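Clukgate data protection project: progress report to the Purberg fund
Prepared by Tharushi Siriwardena

Dear Dorin and everyone at Purberg,

Thank you, as always, for your patience with us over the winter. We've now moved 13 of our member clinics off the old shared patient file and onto Lotix, where health card numbers are swapped for tokens before anyone at the front desk sees them.

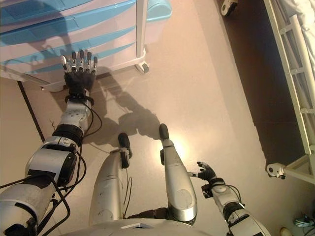

Progress Report, Issue 4

The move was slower than I'd promised in December, and I'm sorry for that. Our oldest records turned out to have card numbers typed into the notes field, so we wrote a small scanning tool, which we call Bite, to find them. It flagged 1918 entries, and 98 of those still need a person to read them through.
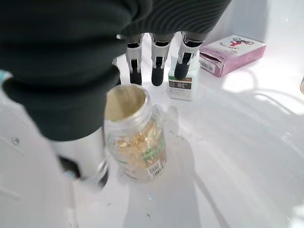
Staff training has been the happy surprise of this period – people stayed past five to ask questions, and good ones too! Most wanted to know what a token is good for if somebody steals it. I've been telling them it's like that green ribbed knit over the back of the hand: the fingers still come out the end and get on with their work, and the part you'd rather keep covered stays covered. Dorin Iordache asked for our key storage costs, and those will follow with the budget sheet.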